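Robotique de service, notes de cours
Séance 4 : les machines savent-elles faire le ménage ? 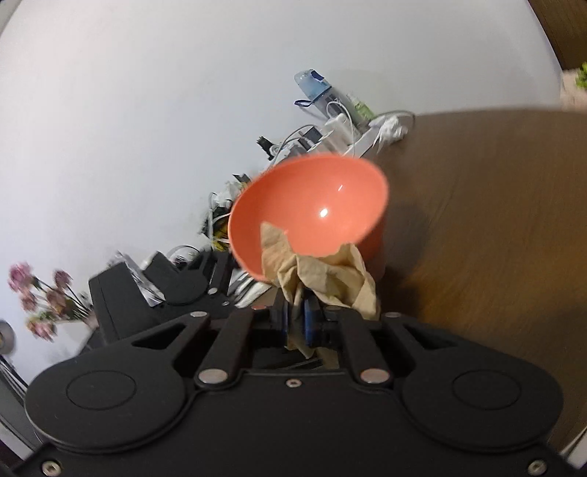 Je reprends là où on s'était arrêtés, avec la question que vous me posez chaque année en février : à quand le robot qui plie le linge ? Ma réponse n'a pas beaucoup bougé, et je sais qu'elle vous agace (moi aussi, un peu).

Un objet rigide, on sait faire. Un bol, par exemple, a une forme qu'on modélise une fois pour toutes, un bord qu'on peut viser, une position qu'on estime assez bien, même si un plastique brillant renvoie des reflets pénibles pour la vision. Un chiffon, c'est une autre histoire ! Il n'a pas de « pose » au sens du chapitre 2. Dès que les doigts se referment, il fait des plis, il pend d'un côté, il s'entasse contre le rebord, et votre beau modèle géométrique ne vaut plus rien. Essayez d'écrire le vecteur d'état d'un tissu froissé, on en reparle après.

Côté atelier, c'est plus encourageant. Chez Varnitz, on m'a montré une cellule de tri qui enchaîne 237 pièces sans intervention — des pièces métalliques, toutes identiques, présentées dans le même sens. Glissez un gant dans le bac et la cellule s'arrête. Arnulfo Espinoza, qui assure les TP avec moi, vous fera refaire la manip avec une lavette, vous verrez vite où ça coince.

Pour la maison, la société Pumora promet un robot domestique complet pour 2030. Je veux bien y croire pour débarrasser une table. Pour sortir un torchon d'un récipient sans renverser le récipient, je demande à voir, et surtout à voir dans une cuisine que la machine ne connaît pas, avec des câbles qui traînent et un vase pas loin.

À retenir pour le partiel : la différence entre préhension et manipulation, le rôle de la compliance des doigts (des patins souples pardonnent beaucoup d'erreurs), et pourquoi une démonstration réussie ne dit presque rien du taux de réussite.

À lire avant la prochaine fois : le polycopié Correa, jusqu'à la page 14. L'exercice sur la pince Poment est facultatif, mais je m'en inspire souvent pour les sujets.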